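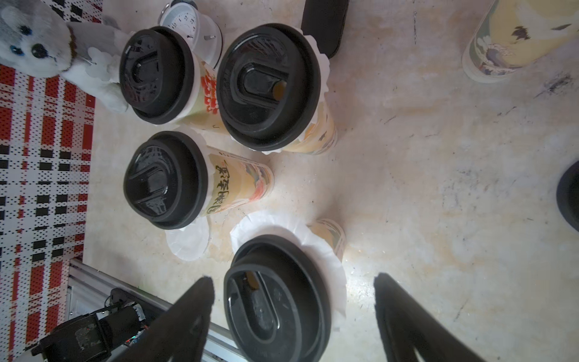

February
Prepared by Jamila Chowdhury; arm settings checked by Gediminas Ķēniņš

Section 8. Cup-Handling Demonstration for Visitors

8.1 Scope

This section covers setting up and running the cup-handling demonstration on open days at the Stinham workshop. It applies to the tabletop arm with the two-finger gripper and the small camera mounted near it. It does not cover the Hudeo sorting cell, which has its own guide.

The demonstration uses lidded paper drink cups standing upright on the countertop. The arm approaches one cup, closes on it, lifts it, and sets it down at a marked point.

8.2 Before visitors arrive

1. Confirm that the arm is powered off at the wall and the emergency stop is pressed in.

2. Check the screws at the base of each gripper finger. Replace a finger if the tip is chipped or bent.

3. Wipe the camera lens with a dry cloth. Do not use spray cleaner on or near the arm.

4. Press every cup lid down by hand, all the way around the rim.

5. Stand the cups upright within reach of the arm. Leave a finger's width on both sides of the cup to be picked up first. The other cups can stand closer together.

NOTE: Cups with paper liners under the lid may be used. A liner that flares out past the lid can hide the edge of the cup from the camera. If the pick point is off by more than the width of a finger tip, use manual pick (8.4).

NOTE: Black lids reflect overhead light. If a bright spot on the countertop touches the outline of a cup in the camera view, turn the lamp away before calibrating.

6. Other objects may stay on the table if they are outside the sweep of the arm. Soft toys, clocks and containers are useful for showing visitors that the arm picks out cups among other things. Lay round containers where they cannot roll toward the cups.

7. Keep fabric and cables clear of the rail and the motor assembly.

CAUTION: Cloth pulled into the rail will stall the motor and can tip the cups. Cut power before freeing it.

8.3 Starting the arm

1. Switch on power at the wall.

2. Release the emergency stop by turning it clockwise.

3. Wait for the green indicator on the motor assembly. If it does not come on, see 8.6.

4. Open the Clarnov control panel and load the program CUP DEMO.

5. Set gripper force to 63. This value is for full paper cups with a sleeve. Higher settings dent the wall of the cup and lift the lid.

6. Set arm speed to 74 for a warm-up run with no visitors at the table. Reduce it to 8 when visitors are present.

7. Run one complete cycle. Watch the fingers as they come in. Both should reach the cup at the same height and touch it at the same time.

8.4 Manual pick

1. Select PAUSE, then MANUAL.

2. Move the open gripper until the cup is centered between the fingers in the camera view.

3. Lower in small steps. Stop when the finger tips are below the lid.

4. Select CLOSE, then LIFT.

CAUTION: Do not grip by the lid. The lid will come off and the contents will spill onto the arm.

8.5 Running the demonstration

1. One operator stays at the emergency stop for the whole session. A second person speaks to the visitors. Yabsira Admasu keeps the sign-up sheet for both positions.

2. Keep visitors 800 mm from the table edge. Tape the line on the floor.

3. Show the camera view on the large screen before the first pick, so that visitors see the cups from the gripper's side.

4. Visitors may choose the next cup. They may not place or move cups while the arm is powered.

5. Between groups, select PAUSE, press the emergency stop, and reset the cups.

8.6 Faults

No green indicator: check the emergency stop, then the power connector at the motor.

Gripper closes short of the cup: recalibrate the camera and repeat 8.3, step 7.

Cup slips during lift: check the sleeve. A loose sleeve slides on the cup. Remove it or use a different cup.

Report any other fault to Mizanur Navaratnam before restarting.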